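Small press book fair, upstairs hall, Gudeta

Got there just after 10, line already down the stairs. 195 tables this year, they said at the door, up from 100. Way too many for one day. Started at the Irex stand – mostly crime, a few family sagas, covers all the same blue. Picked up a sampler of first chapters. Read two standing up, liked the one set on a ferry.

Wundero had the romance crowd, couldnt get near it. Ferer was quieter and had proofs of thier spring novels, 400 pages and up. 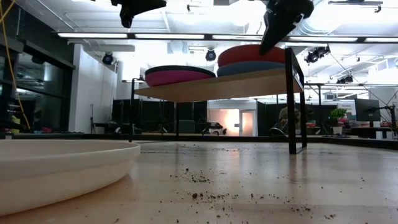
Bought three in the end, all from Ferer. Missed the 2 pm reading, coffee line.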